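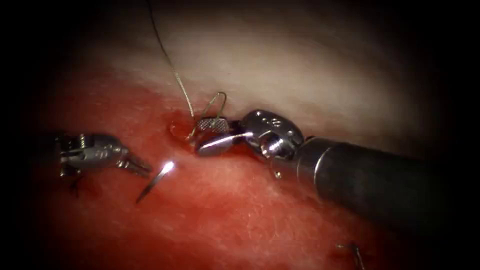 The Pretorius Print Room will release the Trulov Portfolio, a suite of colour mezzotints in an edition of 100, to subscribers and the general public. Details of purchase, framing and collection are set out in this thread. The dominant ink is a deep red, printed wet over a warm ivory ground and falling away to near-black at the margins. Readers may judge the family of tones from the red tissue and the whitish-beige surface above it, with the corners in almost complete shadow; the printed red is a shade browner. (1/14)

Each impression is signed and numbered in pencil, lower margin, and carries the blind stamp of the Print Room at lower left. The portfolio is accompanied by a colophon sheet, also signed. (2/14)

The plates were rocked and proofed at our Misville workshop. Printing concluded in October. Cancellation proofs have been pulled from every plate and are retained in the archive, where they may be consulted by appointment. (3/14)

The sheet is a heavyweight cotton paper with four deckled edges. The mezzotint ground is fragile — it bruises under light pressure — and impressions must be handled by the outer margins only. (4/14)

The complete portfolio is priced at $2000, unframed, inclusive of tax. Individual sheets will not be sold during the subscription period. (5/14)
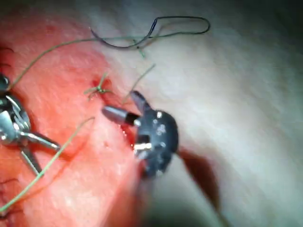
May a subscriber request a particular edition number?

Requests are accepted in writing and are met in the order received. Artist's proofs and the printer's proof are excluded from the release. The number allocated will be confirmed on the invoice and cannot afterwards be exchanged. (6/14)

Subscribers who hold earlier Trulov publications often wish to keep a matching number across their sets. Please state the number you hold and the title it belongs to. Matching numbers are reserved until the close of the subscription period. (7/14)

A provenance record is opened for each portfolio at the time of sale. Should the work later change hands, the new owner is invited to return the transfer slip so that the record remains complete. Owners' details are not published. (8/14)

A correction to the printed prospectus: the plate dimensions on the inside cover were given as sheet dimensions. The figures in the online catalogue, entry 179, are correct. Framers working from the prospectus are asked to measure the sheet before cutting any mount. (9/14) 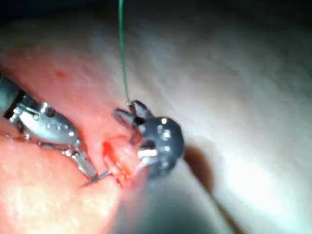 ## Viewing, collection and delivery

A full set will be on view at the Destthorpe gallery from November 22, 2019. Sheets are shown unglazed in the study room, and glazed in the front gallery. Bags, umbrellas and ink pens must be left at the desk. (10/14)

Portfolios may be collected from Destthorpe or Misville once payment has cleared. Photo identification is required. A person collecting on behalf of a subscriber must bring a signed letter naming the edition number. (11/14)

Deliveries are made flat, in a rigid case, by insured courier. We do not roll mezzotints under any circumstances. Quotations for delivery outside the country are prepared individually and exclude duties payable at the destination. (12/14)

Framing can be arranged through the Print Room in maple or black-stained ash, with an eight-ply window mount and UV-filtering acrylic. Please allow six weeks. The colophon sheet is normally kept in its folder, though it can be framed on request — the paper is slightly lighter in tone and benefits from a narrower mount.

For those making their own arrangements, we ask that sheets be hinged at the upper edge with Japanese paper and wheat starch paste. Pressure-sensitive tapes, including those sold as archival, should not be used. The blind stamp should remain visible within the window wherever the design permits. (13/14)

Subscription forms are available at both desks and will be sent by post on request. Libraries and public collections should use the institutional form, which permits payment by purchase order and includes a section on reproduction rights. (14/14)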